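Staying in the Guest Rooms at Distgate: Frequently Asked Questions

The guest rooms at Distgate are let to people visiting residents of the Trurholm housing estate, and to others with business in the district. The answers below apply to all 29 rooms. Please read them before you book, as the desk cannot change the terms of a stay once it has begun.

Who may book a room?

Any resident of Trurholm may book on behalf of a visitor. Visitors may also book for themselves, provided they give the address they will be visiting. People attending a course or meeting at the Gonusent training centre should book through the centre, which holds a number of rooms for that purpose.

How long may I stay?

The longest single stay is 19 nights. A second stay may be booked once seven nights have passed. Relatives of a resident who is seriously ill may ask for longer, and such requests are normally answered within one working day.

What is provided in the room?

Bed linen and towels are supplied and are changed weekly. Furniture differs from room to room, and we are unable to promise a particular layout. Small items such as remote controls should be left in the room at the end of the stay. A charge may be made for anything missing. 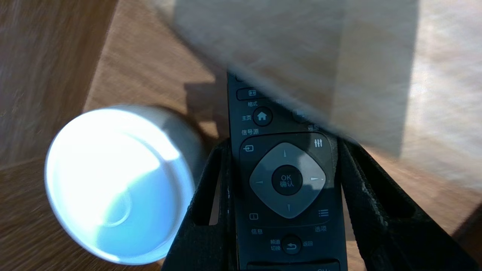
Words and pictures: Distgate Guest Rooms Office

When can I arrive, and when must I leave?

Rooms are ready from 3 pm. The desk closes at 9 pm, and guests who expect to arrive later must arrange this in advance so that a key can be left in the night safe. Rooms must be cleared by 10.30 am on the day of departure. Luggage may be left at the desk until 5 pm.

How do I pay?

Payment is made by card when the booking is confirmed. Residents may ask for the cost to be added to their quarterly service account instead. We do not take cash or cheques. Receipts are sent by email, and a printed copy can be had from the desk.

What if I need to cancel?

Bookings cancelled more than 48 hours before arrival are refunded in full. After that the first night is charged and the remainder returned. If you leave early, unused nights are refunded only where the room can be let again.

Is there somewhere to park?

Guests may use the visitor bays in Czarnecka Court. A permit is issued at the desk and must be shown in the windscreen at all times, including overnight. Vans and trailers cannot be accepted. The bays nearest the gate are kept for blue badge holders.

May I bring children or a pet?

Children are welcome and a cot can be supplied if requested with the booking. Assistance dogs are admitted to every room. Other animals are not, and this includes caged birds - a point on which we are often asked to make an exception.

How do I report a fault or make a complaint?

Faults should be reported to the desk as soon as they are noticed. Outside desk hours, please use the night number printed on your key card. Heating, water and door locks are dealt with at any hour; other repairs are carried out between Monday and Saturday. Complaints should be made in writing within 14 days of departure and will be acknowledged.
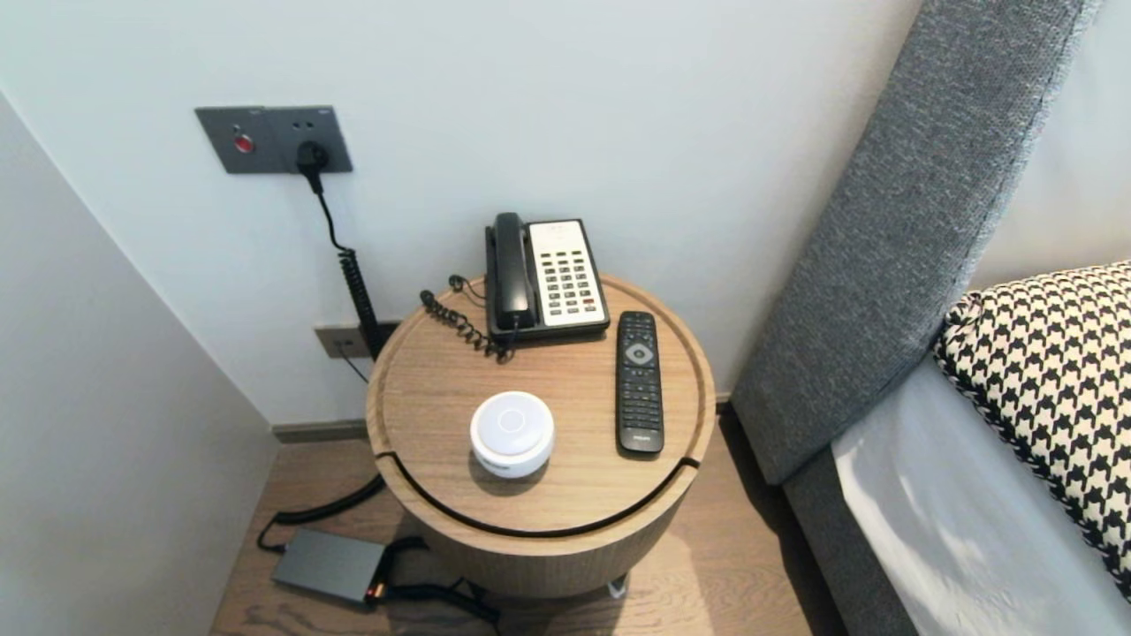
Bedside table and telephone, Distgate guest rooms

Are the rooms suitable for wheelchair users?

Four ground-floor rooms have wide doors and level-access showers. They are held back from general booking until one week before each date. Please tell us what you need when you book, including any equipment you intend to bring.

How many people use the rooms?

In the last financial year the rooms received 2,438 guests, most of them relatives of residents. February is the quietest month and the easiest in which to find a room at short notice. Demand is highest during school holidays, when we advise booking at least six weeks ahead.

Can I extend my stay once I have arrived?

Ask at the desk before noon on the day before you are due to leave. Extensions depend on other bookings, and you may be asked to move to a different room.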